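5. März – Werkstattbuch, Textilecke

Wäsche von gestern noch nicht sortiert. Dafür den neuen Bezugsstoff von Gillen endlich im Alltag: graues Gewebe, hell abgesteppt an der vorderen Rundung, laut Datenblatt 400 g pro Quadratmeter. Scheuertest steht bei 3.000 Touren, sichtbar ist nichts, was bei meliertem Grau keine große Leistung ist.

Der eigentliche Härtetest heißt allerdings Ablage. Ein Polster mit freier Fläche bleibt in diesem Haus selten länger frei als eine Kaffeepause.
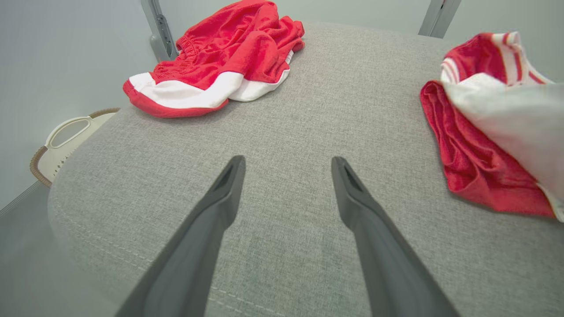 Imke Fuchs meint, Rot habe auf hellem Bezug grundsätzlich nichts verloren, solange die Farbechtheit nicht geprüft sei, und der Korb stehe ja wohl nah genug. Beides notiert.

Also Abriebprobe Rot auf Grau, trocken und feucht, Streifen je 145 mm. Das Weiß gleich mitprüfen, falls die roten Teile beim Waschen auf die eigenen Säume abgeben. Probe läuft unter 747, Damian hat die Reststücke. Der Cikari-Reiniger ist leer – nachbestellen, diesmal den ohne Lavendel.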